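Gondik two-finger hand tool, long-term review

Posted Jul 22, 2020

I look after one small bench cell. It has a light table, one arm, a parts feeder and a hand-held gripper that we use to show the arm its moves before it makes them. The hand-held one is a Gondik two-finger tool, bought through Duritby as a kit. I have had it apart more often than I would like, and I think I know it well enough now to write something useful for people who are looking at the same kit.

We bought it last October for 282 dollars with one set of fingers. A second set was extra. Our first choice had been the Minby tool, which costs more and comes assembled, but Minby had a long wait at the time and we needed something on the bench that month.

What comes in the box

The body in three pieces, two fingers, two pads, a trigger with its spring, a bag of screws, a bag of threaded inserts and a folded sheet of instructions. No tools are included. You need a small hex driver set and a soldering iron with an insert tip. The sheet doesn't mention the iron until step four, by which point you have already put part of the body together and have to take it apart again.

The screws were all there. The inserts were all there. One pad had a bump of extra material along the back that I cut off with a knife.

Putting it together

It took me one evening. The body goes together without much trouble if you leave every screw a half turn loose until the end. If you tighten as you go, the trigger binds and you won't find out why until the last step.

The inserts are the slow part. Set the iron low and let the insert sink under its own weight. I pushed the first one and it went in at an angle, and I had to drill it out and fill the hole. The rest went in straight. A test piece of scrap plastic would have saved me that, and Gondik could easily put one in the bag.

The finger joints need a very small amount of dry lubricant. I used oil the first time and it picked up dust within a week, so the whole thing had to be washed out.

Setting the fingers

This is where most of my time has gone. The two fingers have to meet along the full face of the pads. If they touch only at the tips, thin parts rotate when you pick them up, and the moves you record are no good for the arm because the arm's own fingers close flat.

My routine is as follows. Loosen both finger screws. Close the trigger on a strip of card. Press the fingers down against the table so both tips are at the same height, then tighten the left side first and the right side second. Open and close it 11 times and check the card again. I don't know why I settled on that number, but the drift, when there is any, has always shown up before the end.

A strip of plain printer paper should pull out with the same drag at the top and bottom of the pads. If it slides free at the base, back off the right finger and start over. On a good day the job takes five minutes. On a bad day I give up and swap in the spare set.

The holes in the fingers are slightly oversized, which makes this adjustment possible, but it also means that the fingers can shift if the tool gets dropped. Mine has been dropped twice. Neither fall broke anything, and both meant setting it up again from the beginning.

Wear

After 870 recorded picks I took the tool down for a full check. The pads were worn smooth near the tips and still had their texture farther back. I turned them over and got more use out of them. The trigger spring had gone a little soft but still returned. Two of the body screws had worked loose, both on the side nearest the trigger. They now have thread locker on them and haven't moved again.

The joint at the base of each finger is the part I would watch. On the left side it had picked up a bit of play, enough to feel when you wiggled the finger and not enough to see. A thin plastic washer took it out. Gondik sells a repair pack with washers in it, but any washer of the right size does the job.

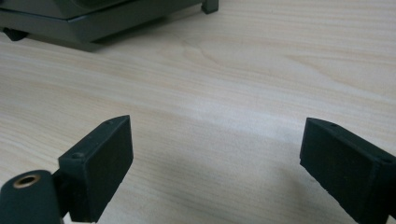 I keep the check short so that it gets done. Before each session I wiggle both fingers, look at the screw heads, wipe the pads with a dry cloth and do the paper test. After every 60 hours of use I take the pads off, clean behind them, and go over all the screws with a driver. I write the date on a piece of tape inside the drawer. That is the whole maintenance plan and it has been enough.

Dust is a bigger nuisance than wear. The finish on the fingers holds it, and a wet cloth only smears it around. A soft brush works better. I also wipe the table down at the same time, since grit on the surface ends up on the pads sooner or later.

Compared with the Minby

I borrowed a Minby for two weeks this spring. It is a nicer tool to hold. The trigger is smoother, the fingers come set from the factory, and they stayed set the whole time I had it. The Minby is also heavier, and after an hour my wrist knew it. Its fingers can't be adjusted at all, so if one does get knocked out of line you have to send the tool back.

For a cell that changes parts often, I would still take the Gondik. I can swap fingers in a few minutes and I can fix everything on it at my own bench. For a cell that does the same part all year, the Minby makes more sense.

There is also a finger set from Kalniņš that fits the Gondik body. The pads are softer and grip shiny parts better. They wear faster, and the screws supplied with them were too long for my body by a full thread or two. I cut them down. I use that set for small smooth parts and the standard set for the rest.

Getting help

Duritby answered my one email in two days and sent a replacement spring without asking for the old one. The instruction sheet on their site is newer than the one in my box and fixes the order of the steps. Print that one and throw the paper copy away.

Good: low price, light, every part can be replaced, takes other fingers.

Bad: poor instructions in the box, fingers need setting up by hand and again after a drop, no pads included as spares.

I would give it four out of five. If you order one, get the second set of fingers with it, because the shipping on a single set later cost me nearly as much as the fingers did.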